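Played Cistulier again last night, all 262 levels of it, well no, I quit at 92. Same as last time. It's a good puzzle game that should of stopped at 60.

Why do they keep doing this? More levels, same three tricks. Kellel was half as long and I still think about it.

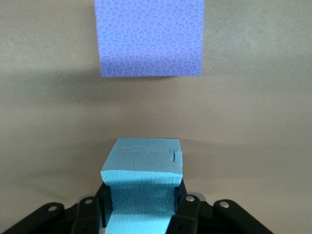 Pusstead Puzzle Games Club

Begoña Collado says I'm just bad at the late ones. Maybe! But hard isn't my gripe. Padding is. Give me one new idea every ten levels and I'll stay up til two. Otherwise cut it, charge the same, I wont complain.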